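Home About Allotment Archive Contact

Giving up the car, nine months on

19 March 2018

I sold the car last July. It needed 700 pounds of work to get through its MOT and I didn't want to spend it. The garage in Lelstead gave me a bit for scrap and I walked home.

Getting to work is easier than I expected. The 97 bus stops at the end of my road and goes straight to the trading estate. It is late most mornings, but so was I when I drove.

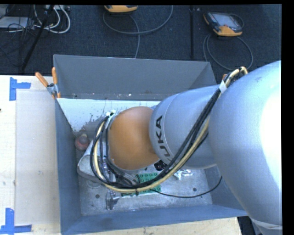

Shopping took longer to sort out. I used to do one big trip a fortnight. Now I go to Kadier on foot, 2 or 3 times a week, and carry what fits in a rucksack. I waste less food. Cat litter is the one thing I get delivered.

Sundays are the weak point. There are no buses after six, so visiting my sister means leaving before tea or paying for a taxi. I've done both. Insurance, tax and petrol came to far more than the taxis have.

I may hire a car for a week in the summer. Otherwise I don't plan to go back.

Print this post | E-mail this post

3 comments

marrowfat: Our 97 was cut to one an hour. Hope yours lasts.

Hillfoot: Have you looked at a bike trailer for the litter?

tins_and_jars: We did the same and lasted until the baby came.

Older post Newer post Top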